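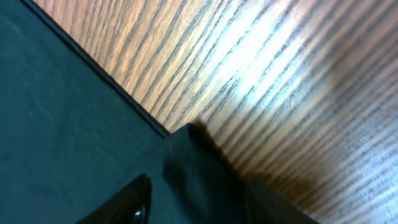
The case against folding table linen is mainly mechanical. A fold is a line of concentrated stress. Pressed flat in a stack, it sets, and the next user either irons it out or lives with a ridge down the middle of the table. Repeated on the same line, it wears the yarn there first.

Rolling spreads the bend over the whole cloth. Parveen Hashmi, who runs the linen store at Caterside, moved 746 cloths onto tubes in October and kept 62 folded for comparison. Her objection to the result is space – a tube takes more shelf than a flat stack – and it is a fair one.
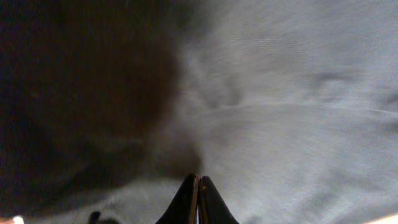
For a household with four or five cloths the objection hardly applies. A cardboard tube behind a door holds them all. Where folding is unavoidable, I would fold in thirds one time and in quarters the next, so that the crease moves. Plain heavy cloths tolerate this well; pale ones show every line under a ceiling light and should be rolled first.

Kadir Karabulut maintains that a hot iron settles the matter. It does, at the cost of ironing a cloth before every meal.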